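Slow Travel Board > Trip Talk > Buses, Boats and Breakdowns

Topic: Prurnitz to Prirnascombe overland - bus or rent a scooter?

conallmc
June 25, 2024
Hi all, I'm in Prurnitz right now, sitting on the steps of the guesthouse with a coffee that is mostly sugar. I've been meaning to leave for the coast for days and I keep not leaving. The guy at the desk tells me the morning bus to Prirnascombe still runs the old road over the pass. The woman who does breakfast tells me it hasn't run since April and I should rent a scooter like everybody else. They had a pretty loud conversation about it in front of me and then both went off to do laundry.

So who's right? Has anyone done it lately? I have one medium backpack and a stomach that is only just back on my side. I can ride a scooter but I wouldn't say I enjoy it.
- Conall Mac Carthaigh

nuala_on_wheels
Bus! It does run, or it did when I was there in April, so your breakfast lady has that bit wrong. It leaves from behind the market and not from the station, which fooled me the first time. I stood at the station like a lemon for half the morning and then an old man with a crate of onions took pity on me and walked me over. Got there just as it was pulling out, so that was another night in Prurnitz (no regrets, the soup place by the bridge is great).

The next day I got a seat on the left, and you want the left, because that's where the valley is. It stops at the top for tea. The driver won't tell you how long the stop is. He just gets back in and starts the engine and everybody runs.

padraig_c
Sorry but I have to disagree with Nuala here. I took that bus and it was one of the worst days of my trip. We broke down 2 times before we even got to the pass. The first time it was a belt and the second time I don't think anyone ever found out, they just poured water on something and waited. I was wedged in the back over the wheel with somebody's car battery between my feet. By the time we rolled into Prirnascombe it was dark and every cheap room was gone.

Rent the scooter. You stop when you want, you eat when you want, and if your stomach goes wrong again you've got a whole hillside to yourself.

nuala_on_wheels
Pádraig, you sat in the back! You never sit in the back!

padraig_c
There was nowhere else to sit, Nuala.

kumar_salian
I've done it both ways so maybe I can be useful. The scooter is lovely up to the tea stop and then the road on the far side is bad, loose gravel on the bends and trucks coming up in the middle of the road. If you're used to it, fine. Conall says he doesn't enjoy riding, so I'd say bus, and put the pack on your lap if they let you. They'll want to put it on the roof. Mine went on the roof and came down smelling of diesel and it still does a bit.

If you do go for a scooter, rent from Nic Giolla, the yard with the green gate. They keep your deposit (1000 in the local money, have it in cash) and you can leave the bike with their cousin at the other end, so you don't have to ride it back. Check the rear brake before you hand anything over. Mine was more of a suggestion.

cat_os
Seconding Nic Giolla, nice people, they gave me a rain poncho I still have. Not seconding the road. I went over on one of those bends at walking speed and ripped my good trousers from the knee to the pocket, and then walked around Prirnascombe for two days in pajama bottoms. There's a tailor up the lane from the harbor who sewed them up while I ate a plate of fried fish next door.

Also please don't use the Miveo app for the bus times. It has the bus going from the station, and at an hour when I promise you there is no bus anywhere. I don't know where they get it from.

Laundry question while I'm here, if Conall doesn't mind me butting in. Is there anywhere in Prirnascombe that will wash AND fold? I'm heading back that way and everything I own is in a heap.
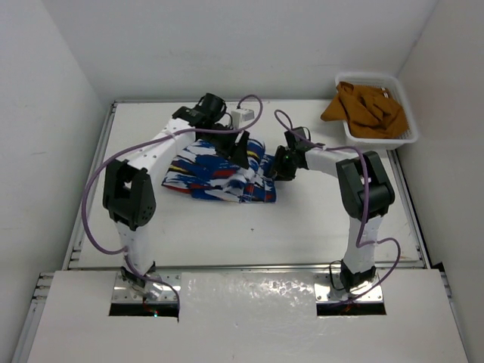
Robot arms and a pile of fabric

nuala_on_wheels
Ha, Cat. There's the place beside the bakery, they wash and they sort of fold. I got all my own socks back and somebody else's very nice shirt. I did return it. Eventually.

kumar_salian
The bakery one is fine but slow. Drop it in the morning or you won't get it the same day. The guesthouse up on the hill does it too, but they charge by the piece and they count each sock.

padraig_c
Can we get back to the bus? I feel I haven't complained enough. There was also the music. The same 4 songs over the pass and down the other side. I can still sing all of them.

nuala_on_wheels
Those songs are great and you know it.

conallmc
Thanks everyone, this is more than I got from anyone here in days. I went and had a look behind the market and yes, there's a bus there, with a man asleep in it, and when he woke up he said tomorrow morning and then went back to sleep. So I think I'm on the bus. Left side, not the back, pack on my lap. I'll buy bananas and some plain bread tonight and skip the chili thing for once.

Catríona, I'll ask at the bakery place about folding when I get there and post it in here. Kumaresan, does the tea stop have a toilet? Asking for my stomach.

kumar_salian
It has a door with a hole behind it. Bring your own paper.

cat_os
And a flashlight!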